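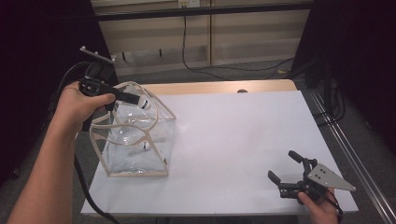

# Pritness Shuttle Set — object and state labels

Release 2. Last edited Nov 2, 2022.

Labels for badminton shuttlecocks and a clear container on a white table. The activity is putting shuttles into the container and taking them out. Each row gives the position, resting pose and visibility of one object at one moment. The table, the shuttles and the container are covered. Hands and tools are outside the label scheme.

Maintained by Theresia Pfister and Imad Boutros. Earlier label work by Laurier Kennedy.

## Contents

```
pritness-shuttle/
 README.md
 labels.csv
 vocab.yaml
 sequences.csv
 splits/
 main.txt
 held.txt
 tools/
 check_rows.py
 CHANGES.md
```

- `labels.csv` — 2031 rows, one per object per labeled moment
- `sequences.csv` — one row per sequence, 47 in total
- `splits/main.txt` — 33 sequence names; the rest are in `held.txt`
- `vocab.yaml` — permitted values for every text column
- `check_rows.py` — checks rows against the vocabulary, needs only the standard library

Sequence names are arbitrary. They don't encode order, and sorting by name doesn't sort by time.

## Objects

### Shuttle

White, with a white head and a blue band where the head meets the skirt. The lettering on the band is white. Skirt and head are labeled as one object. The release 1 scheme split them, which produced rows for a head with no skirt whenever something blocked the view.

Use `head` for the rounded end and `skirt` for the open cone. Don't use "cork" or "feather" in the notes column. Both imply a material, and material is not a labeled property.

### Container

Clear flexible bag with pale trim along the edges. Its class name is `container_clear`. Release 1 used `bag` and `box` for the same object depending on the annotator. Both are mapped to the new name in `CHANGES.md`.

The trim is the most reliable cue for where the container ends. The walls pick up bright streaks and wavy reflections, and a streak alone is not enough to place an edge. If neither the trim nor a fold can be followed, set `extent` to `unknown`.

### Loose clear film

Any clear plastic lying on the table that can't be traced to the container gets its own class, `film_clear`. A crumpled piece between shuttles is the usual case. Film may overlap a skirt. Label the shuttle as `partial` when that happens, even if the skirt can be made out through the plastic.

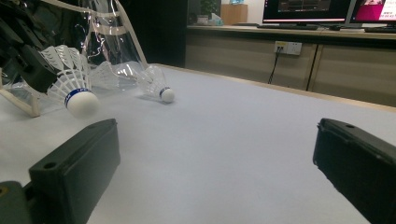 ## Columns

| Column | Type | Meaning |
|---|---|---|
| `seq` | text | sequence name |
| `t` | integer | index within the sequence |
| `view` | text | name of the view labeled |
| `obj` | text | class from `vocab.yaml` |
| `obj_id` | text | stable within one sequence only |
| `zone` | text | `table`, `inside`, `opening`, `held`, `unknown` |
| `pose` | text | `side`, `upright`, `inverted`, `leaning`, `unknown` |
| `vis` | text | `full`, `partial`, `through_clear` |
| `extent` | text | container and film only |
| `note` | text | free text, may be empty |

Empty cells are allowed in `note` and, for shuttles, in `extent`. Anywhere else an empty cell is an error and `check_rows.py` will report the line.

`zone` describes where an object is at that moment. It makes no claim about where it was going. A shuttle under the opening with nothing touching it is `inside` if the trim passes in front of it and `table` otherwise.

## Visibility

A shuttle seen through the container wall is `through_clear`, whether it is inside the container or behind it. The two are separated by `zone`. If the wall is too reflective to decide, `zone` is `unknown` and the row is kept. Ozan Değirmenci went through the `unknown` rows after release 1 and changed only those where another view of the same moment settled the matter.

Skirts are the hard part. The ribs and netting fade into a pale table, and against a clear wall they can be mistaken for a reflection. The band is much easier to find, so annotators start there and work outward to the skirt. Where the band is hidden, a ribbed skirt is sufficient to open a row. Bright patches with no ribs are not.

Lettering on the band is not transcribed. It is often cut to a letter or two, such as "AR" with a "P" further along, and release 1 contained several competing guesses at the full word. Those guesses have been deleted.

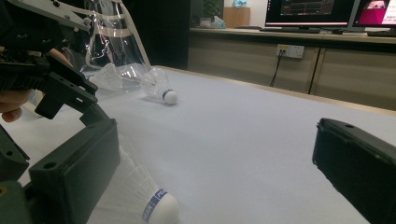

The same rule applies to anything else that would need to be completed from memory. If an annotator knows from a neighboring moment that a shuttle is in the container but can't see it, no row is written for that moment. Gaps in an `obj_id` are expected. Don't fill them on import unless the use needs continuous tracks, and record the fill separately if it does.

Shadows are not labeled. They may be used to decide whether a shuttle rests on the table, but a shadow with no visible shuttle does not get a row.

## Pose

- `side` — skirt rim and head both down, axis close to the table
- `upright` — standing, as judged by the annotator
- `inverted` — head down, skirt up
- `leaning` — supported by the container, film or another shuttle
- `unknown` — anything that can't be settled

Direction is recorded in `note` as head first, then skirt: `head lower-right, skirt upper-left`. Directions are relative to the view, so the same shuttle will have different directions in different views. This caused trouble for two users of release 1, who averaged them.

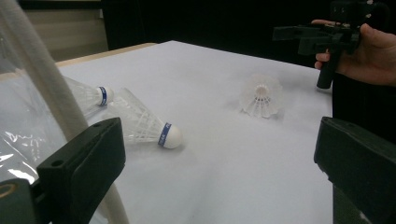 Pose agreement between annotators was lower than agreement on any other column. Mirjam Holzer reviewed the disputed rows and found that most involved a shuttle whose skirt opening faces the viewer. Shuttles on their sides, with the cone and head both in outline, were rarely disputed. The one farther back and right of center is the type that was: the skirt reads as a round, frilly shape and the head shows only as a small pale dome through the middle of it. We label that one `upright` and add `open end forward` to the note. Filter on that phrase if your use depends on pose, and consider dropping those rows from any agreement score.

## Surface

The work surface is labeled once per sequence in `sequences.csv`, as `surface`. Its color varies between views, from white to a pale bluish or lavender gray. We put this down to camera settings and don't record it. The light wood edge strip is recorded as `edge_visible`, yes or no.

## Known problems

- `held` and `opening` overlap. A shuttle held at the opening should be `held`; older rows are inconsistent.
- `film_clear` is underused in the first sequences labeled. Some of that film is probably marked as `container_clear` with `extent` set to `unknown`.
- Skirts pressed against one another inside the container were sometimes merged into one row. Fixed where noticed.
- `obj_id` values were reassigned in July. Joins against release 1 will fail without the mapping in `CHANGES.md`.
- `Flundon` exports write `through-clear` with a hyphen. The checker rejects it. Replace before running.

## Suitable use

Testing whether a method can find thin white objects on a pale surface and through clear plastic. Checking in/out state for packing and unpacking. The rows are too sparse for measuring speed, and nothing in them supports a statement about shuttle quality, wear or brand.

## Checking and corrections

```
python tools/check_rows.py labels.csv vocab.yaml
```

No output means no errors. Corrections should give `seq`, `t`, `view` and `obj_id`, the old value and the proposed value. Send pose corrections to Mirjam — everything else goes to Imad. Corrections that add a new vocabulary value are held until the next release.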